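**Small parts keep rolling off my big table. Trays, bins or an edge?**
Posted by Homa Rezaei, 08/08/2025

Hi all, hoping someone has cracked this one. I do little sorting and mending jobs at a big brown table with a lovely matte top (second-hand, weighs a ton, I'm very fond of it) and I keep losing things over the side. Beads, bearings, the odd ping-pong ball. My floor is grey and so is half of what I drop, so you can imagine the crawling about.

I want something to drop bits into while I work, and I can't decide between one deep tub, a few shallow trays, or sticking a lip along the edge. I don't want to drill into the top. It also has to clear away quickly as we eat at that table in December when the family comes. Any ideas?

---

**Amparo Ospina**

Small bins, every time! I went through a phase of fancy divided trays (Daneshvar ones, not cheap) and the dividers drove me up the wall, you can never get your fingers in the corners. A plain open bin with sides that slope out a bit is so much nicer to use, and if it's got a little lip or handle at one end you can drag it towards you without looking.

Get a bright colour too. I know it sounds daft, but on a brown top you see it straight away and you stop missing.
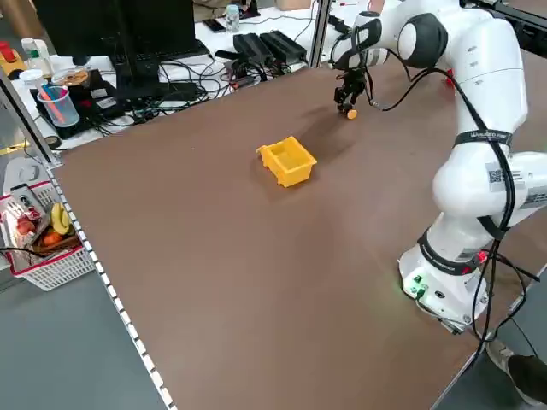 *Yellow bin on a brown top, orange ball held just above the table. Easy to spot, both of them.*

As for the edge, a metal rail down the side looks smart but I wouldn't count on a low one to stop a ball with any speed on it. Bins first, then see if you still need it.

---

**Azlan Nugroho**

just put a towel down

---

**Kidus Yilma**

Agree with Amparo on the bins, but I'd have 2 and keep them at the far side of the table. I had mine right in front of me for ages and kept knocking them with my sleeves (once straight into a mug of tea, never again). Pushed back, they leave you all the near side for the fiddly work, and reaching over soon becomes habit.
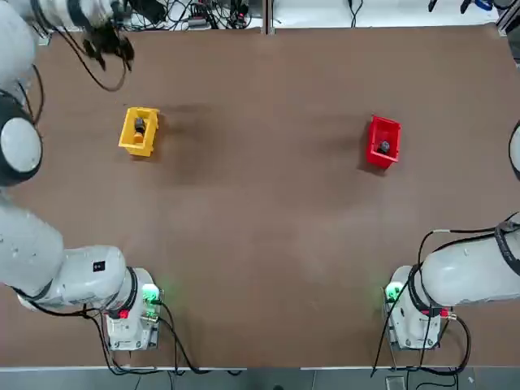 *Two small bins on the far half, one dark thing in each.*

One sort of thing per bin, and empty them when you finish or they turn into junk drawers. Mine stack on a shelf when we need the table, so your family dinner should be fine. If they slide about, a scrap of that rubbery drawer liner underneath does the job. Stolavon sell it by the roll but any make will do.

The towel does work for beads, to be fair to Azlan. Hopeless with anything hooky though.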